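2 Feb 2022

Back on the housewares roundup, the September one that never quite got finished. I've got 18 things on the shortlist and room for maybe a dozen, so today was mostly me pouring water on stuff and writing down what I thought of it.

The Bostari carafe first. I wanted to love this one (the shape! the little cork lid!) and it pours beautifully until you get to the last glass, then it dribbles down the neck and onto whatever you put under it. Tried it with a slower tilt, same dribble. It stays on the list, but the blurb has to say "use a coaster" or we'll get letters.

Plerkolero linen napkins – washed the set again last night, hot, no ironing. They came out crumpled in that nice way you'd happily put on a table when people are coming over. One hem is starting to go at a corner. I've stitched a bit of red thread next to it so I can find it again after the next wash. The price went up to $70 for the set, so somebody please fix that in the draft before it goes anywhere.
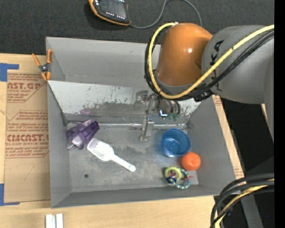 Storage section next, and I'm still short one good catch-all for the hallway. The Leinonen basket is gorgeous but it sheds bits every time you pull a scarf out of it, and I'm tired of sweeping. I'd much sooner have something plain, like a gray rectangular bin on a light wood tabletop, and let the wood do the pretty part. Gray also goes with pretty much any paint color, and I can't say that for the mustard one I've been pushing since fall. Staria does a felt version for $20 that I haven't touched yet. Ordered one, order 3174 if it shows up while I'm out.

Candle holders: did the wobble test on the kitchen counter and then again on the old uneven shelf. The short brass ones are fine on both. The tall ones are fine on the counter and scary on the shelf, so I'm dropping them – sorry to whoever wrote that very funny caption about haunted mansions. Maybe save it for the snuffer?

Still to do: drip test on the second carafe, wash the napkins again, find the lid for the butter dish (it was by the sink).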